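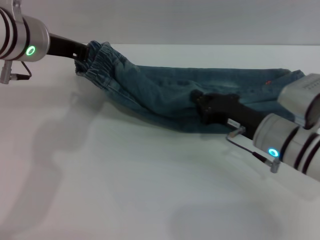

Linduteo Pageant — Contestant Relations

Oltness, January — I've been dying to share this one, so let me get right to it! Elsa Rantala is joining us as a contestant coach for the coming Linduteo Pageant season, and I couldn't be happier to be the person who gets to type that sentence.

If you were in the hall at Endholm the year Elsa competed, you'll remember her. She was contestant number 21, she wore a green gown her aunt had altered twice, and she finished second by a hair. She grew up in Oltness, studied nursing, and has been helping local girls with their interview answers at her kitchen table ever since (I know because my niece was one of them).
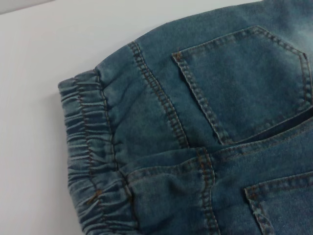

Blue denim with a gathered elastic band.

Elsa will run evening sessions at the Kaczorowski Dance Studio starting at 6:30 p.m. She'll cover walking, the on-stage question and the private interview. Her words to me on the phone were, "I want them to walk in knowing what they think about things." I wrote that down right away.

Now for the practical part. Last season we had 496 applications, which floored all of us, and we have room for 300 this time. The form is open to anyone aged 18 to 27 living in the county, and you don't need any pageant experience. Coaching is included in your entry fee. If you've entered before, you're welcome back — just fill out a new form, please, as we can't carry the old ones over.

Forms are at the Endholm box office and at the studio's front desk. Press folks who'd like to talk to Elsa can call the pageant office any morning before noon and ask for Contestant Relations.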